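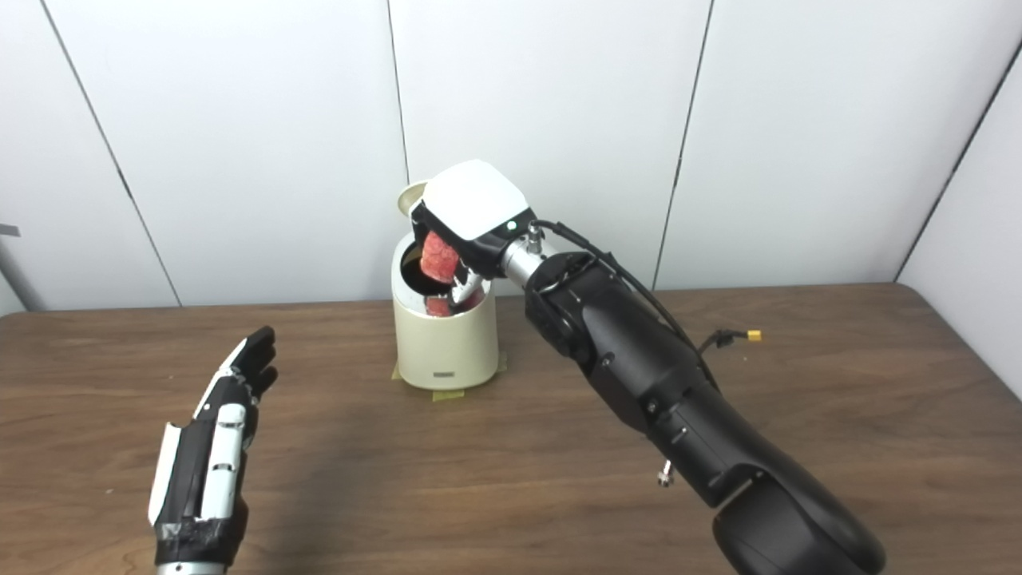
O que é um álbum, afinal?

Quando eu tinha a tua idade, achava que um álbum era só um monte de canções metidas no mesmo saco. Depois ouvi um do princípio ao fim, deitado no tapete, e mudei de ideias!

Um álbum é um conjunto de canções que um músico ou uma banda escolhe para andarem juntas. Umas são rápidas, outras lentas, e a ordem conta muito. Pensa num livro com capítulos: se leres o último primeiro, ficas um bocado baralhado, não é?

Um dos meus preferidos chama-se Zullthorpe e é de uma banda de quem gosto imenso, os Stirkolel. Tem nove canções. A primeira começa tão baixinho que da primeira vez pensei que as colunas estavam avariadas (até fui ver os cabos). Depois entra a bateria — pum! — e dei um salto.

Cada canção do álbum chama-se faixa. O nome vem dos discos de vinil, aqueles grandes e redondos, com um risco muito fininho em espiral onde a agulha vai passando. O vinil tem 2 lados, o A e o B, e a meio é preciso levantares-te para o virar. Eu adoro essa parte, parece o intervalo de um jogo.

E quanto tempo dura? Depende. O Zullthorpe tem 28 minutos, que é curtinho. O Obura, dos Madell, dura mais de uma hora e tem uma faixa de 17 minutos só com guitarras e trovoada. Confesso que adormeci a meio, mas foi um bom sono.

Também vais ouvir falar de singles. Um single é uma canção que sai sozinha, muitas vezes antes do álbum, para as pessoas ficarem com vontade de ouvir o resto. Se sair um grupinho de quatro ou cinco canções, já lhe chamamos EP.

Queres experimentar? Pede a um adulto que te mostre um álbum de que gostava quando era pequeno. Ouve tudo pela ordem certa, sem saltar nenhuma, e desenha uma capa nova enquanto ouves. A minha capa para o Obura tem uma nuvem com dentes — e está colada no frigorífico desde setembro.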